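How to Season and Care for a Cast Iron Teapot

6 min read

2019-09-27

Cast iron teapots are sold in two types, and the care is different for each. Check which one you have before you start.

The first type has an enamel lining. The inside is smooth, glassy and usually black or gray. This pot is for brewing only. It must not be put on a stove, and it does not need seasoning. The second type has bare iron inside, with a dull, slightly rough surface. It is a kettle for heating water, and it is the one that needs the steps in this guide.

The Natum 611 is a bare iron kettle. The Venden pots with the mesh basket are enamel lined. If the box is gone, look under the lid. A lid with bare iron on its inner face does not prove that the pot itself is bare, as many lined pots have unlined lids. Go by the wall and floor of the pot.

What you need

- The kettle
- Soft or filtered water
- Used green tea leaves, two tablespoons, in a cloth bag
- A dry cotton cloth
- A gas or electric burner with low heat control

Do not use soap, steel wool, baking soda or a dishwasher at any stage.

Step 1. Rinse

Rinse the inside with warm water and pour it out. Repeat until the water runs clear. A small amount of black dust in the first rinse is normal in new iron. Wipe the outside with the cloth. Do not rub the outside coating hard, especially on raised patterns, where the coating is thinnest.

Step 2. First boil

Fill the kettle to two thirds. Place it on the burner at low heat, leave the lid slightly open, and bring it to a boil slowly. Fast heating puts stress on the iron and can crack it at the base of the spout. Boil for ten minutes and discard the water. Use a cloth or mitt for the handle, including handles that are hollow or wrapped.

Step 3. Boil with tea leaves

Refill to two thirds. Add the bag of used leaves and boil at low heat for 20 minutes. The tannin in the leaves reacts with the iron and forms a dark layer that slows rust. The water will turn gray to black. Discard it, remove the bag and rinse once with hot water.

Do this step 2 times. If the water is still very dark after the second boil, the kettle can be used as it is. The color clears with normal use.

Step 4. Dry

Empty the kettle fully, including the spout. Take the lid off. The heat left in the iron will dry most of the surface. If water remains, set the kettle back on low heat for up to 2 minutes and then remove it. Do not leave an empty kettle on a hot burner. Dry heating burns the outer coating and the damage is permanent. 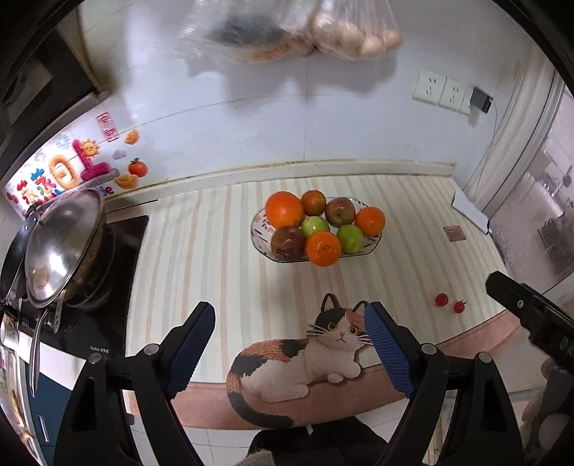 Step 5. Mineral layer

Hard water builds a white layer inside the kettle over the first weeks. Leave it in place. It protects the iron and softens the taste of the water. Do not remove it with vinegar or citric acid. If your water is very soft, the layer will form slowly, and a bottled mineral water can be used for the first few boils.

Daily use

Boil only what you need, pour it out, and dry the kettle as in Step 4. Do not store water in it overnight. Do not pour cold water into a hot kettle. Wait until the iron is cool enough to touch.

Tea should be brewed in a separate pot. Leaves left in bare iron give the tea a metallic taste and turn it dark.

Rust

Red or brown spots inside are common after the first month. If the boiled water is clear, no action is needed. If the water comes out red or brown, repeat Step 3 until it is clear. Do not scrape the spots.

Rust on the outside can be dabbed with a cloth soaked in strong green tea while the kettle is warm. Let it dry and wipe it with a dry cloth. The spot will darken to match the iron.

Enamel-lined pots

Rinse with hot water after each use and turn the pot upside down on a rack. Dry the rim by hand. The rim is the part most likely to rust, because the enamel often stops short of it. If the lining chips, stop using the pot for tea.

Both types can be used on a candle warmer if the base is flat. The Magyar warmer takes pots with a base up to 122 mm wide. Larger pots do not sit level on it.

Storage

For storage of a month or more, dry the kettle fully, put a sheet of plain paper inside, and keep it with the lid off in a dry cupboard. Do not wrap it in plastic. Replace the paper if it feels damp.

Replacement lids and handles for the Natum 611 are stocked at the Sastdale shop. The next delivery of handles is due in December.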